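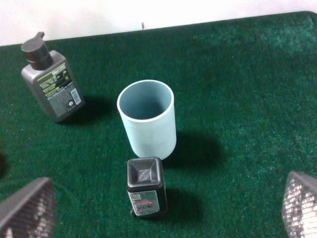 Wrist camera cell: gripper stops high on short objects after pad change

Posted by Drillatside in Grippers and end effectors

I look after one bench cell with a small arm, a parallel two-finger gripper and a camera mounted at the wrist. The work surface is green carpet. Objects are ordinary household containers: a pump bottle, a plastic cup, a small square bottle. The arm picks one and sets it down elsewhere on the carpet.

In November I replaced the mesh-pattern pads on both fingers. The old ones had gone smooth at the tips. Since then the small square bottle is gripped too near its top and tilts as the arm lifts. The cup and the pump bottle are picked as before. The fault is present from a cold start and does not change over a shift.

Done so far:

Finger screws checked and retightened.
Camera bracket checked, no play.
Gripper homed with no object between the fingers.
Lens wiped.

The cycle counter read 1,872 when I changed the pads and I did not reset it. I have not redone the hand-eye calibration, as the camera was not touched. Is there an offset I should be correcting, or do I need the full calibration?

Kocsis

You don't need the full calibration yet. If the camera and its bracket have not moved relative to the flange, the camera transform is still good. What has changed is the tool. Check the tool centre point first.

Replacement pads are often not the same length as the worn set, and they may not seat at the same height on the finger. If the new pads sit 2 mm further back from the fingertip, the contact patch moves up by 2 mm. On a tall bottle that makes no difference. On a short one it can put the grip above the centre of mass, and you get the tilt you describe.

Procedure:

Power down the gripper and remove both fingers. Clean the pad seats. Old adhesive left at the top of the seat will hold a pad out of position.

Refit the pads against the lower shoulder and measure from fingertip to pad edge on each side. The two readings should match.

Refit the fingers, home the gripper and close it slowly on a gauge block. The pads should meet the block along their full height. If they touch at the top first, a finger is seated crooked.

Redo the tool centre point with the usual 4-point method against a fixed pin. Use the centre of the pad as the tool point, not the fingertip. Save it under a new tool number so you can go back to the old one.

Run 12 picks on the small bottle at reduced speed before you return to normal. If they all lift level, leave the calibration alone.

Reset the counter as well. Otherwise you have no idea how long this set of pads has lasted.

Allau

Could be the carpet. Mine was thicker near the wall where it turned up and anything standing there was higher than the robot thought. Try a hard board under it.

Mikkel Kjærgaard

Kocsis has the right order of work. Two additions.

Check the approach height limit in the pick program. Some programs carry a minimum height above the table plane, entered by hand to stop the fingertips dragging in the pile. If someone raised it when the pads were changed, the short bottle is the first object to show it. Put it back to the previous value before you touch the tool data, or you will correct the same error in two places.

Allau's point about the surface is worth a quick test. Touch off on the carpet at the four corners of the pick area with a flat probe and light force, and compare the readings. If one corner is high, re-stretch the carpet or keep the pick area clear of that edge. An uneven surface will give you a fault that depends on position, though, and the post describes one that depends on the object.

Small objects standing close against a taller one should be tested separately. The finger opening has to clear the neighbour on the way down, and a contact there can trip the force limit early and stop the descent. In the log that reads as a completed approach on some controllers. Do the first set of picks with the bottle standing alone, then repeat with the cup beside it.

Drillatside

Pads on the left finger were seated high, with old adhesive under the top edge as described. Cleaned and refitted, both sides now measure the same. The height limit had not been altered. I will do the tool centre point tomorrow morning and post the pick results under this.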